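Speaker notes, session on faults in service robots
Claltinport, 9th March

Opening. Thank the hosts. Say that I will speak about one fault only, and that I will go slowly. Questions are welcome during the talk.

Start with the fault. Our Bunness station has two arms and it prepares drinks. In October, the left arm did not stop when the software told it to stop. It continued downward for 40 millimeters and pressed on a glass until the glass broke. No person was hurt. The operator was standing 2 meters away, behind the line on the floor, and this is the only reason I can tell the story calmly.

Explain the cause. The stop command was sent correctly. The arm controller from Odukoya received it, but it was still working through a queue of old motion commands, and it finished the queue first. In our tests the queue was always short. On that day the network was slow and the queue became long. (Pause here. Ask who in the room has tested a stop with a slow network.)

Next slide, the task. 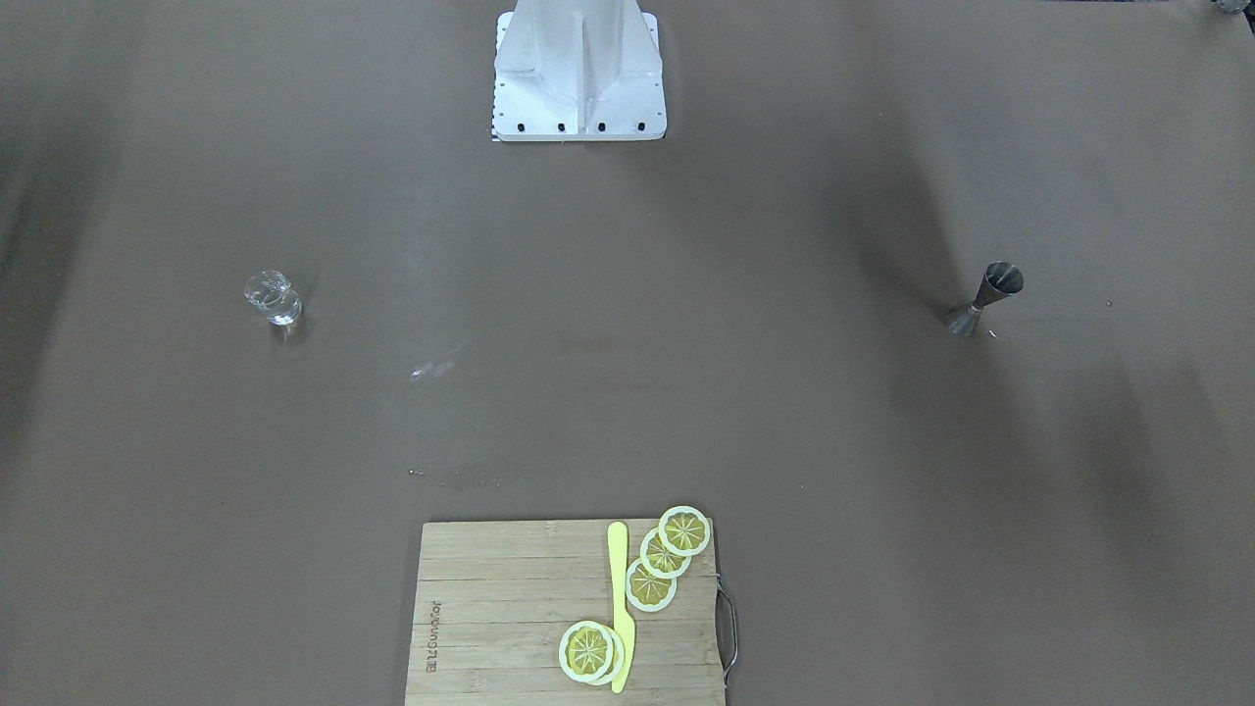 Slide 7. The lemon drink task: glass at left, jigger lying at right, board with knife and lemon slices in front of the base.

Do not stay long on this slide. Say only that the jigger lies on its side, so for this pickup the gripper must come very low, close to the table. A late stop at this height has no space to be forgiven. Mention that we now use a plastic knife.

What we changed. The stop signal has its own wire now and does not pass through the queue. The controller also deletes all old commands when a stop arrives. Ekitz repeated the test 100 times with a slow network on purpose, and the arm stopped inside the limit each time. I should say clearly that this was with an empty gripper. The test with a full glass is not finished.

If somebody asks about the red button: it worked. The operator pressed it after the glass broke. Show the log if there is time.

Last slide is the contact address. Leave it on the screen during questions.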